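# The big room at Ikari, from the floor up

We finally got our afternoon upstairs in the old Positz building, and wow, what a space! I've wanted to do a gallery page on this room since June, mostly for the ceiling (I'm a ceiling person, I admit it). Room 215 doesn't sound like much on the door. Then you walk in and your head just tips back.

The lamps were the thing I came for. Plain black domes, hung at different spots under the slope, and they look so good against all that white. I'd been sketching lamps like these for our own place on Lazaridis Street for months — always too small, always too close together. Now I want to redo every drawing.

The floor is a light wood and it keeps the whole room feeling warm, even with so much white overhead. I could have stayed another 3 hours just looking up.

**Black domes and white beams.** Four pendant lamps under the sloped part of the ceiling, with the parallel beams running off behind them. My favorite of the day!

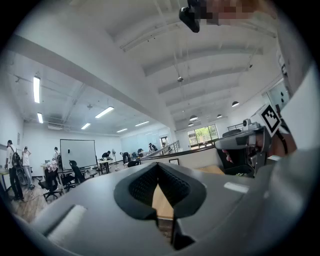
Vindunow wrote in to say that black shades on a white ceiling show dust a lot sooner than you'd expect, and that a long-handled duster is worth buying before the lamps go up. Good tip — it's on the shopping list.

Gallery updated 22/10/2026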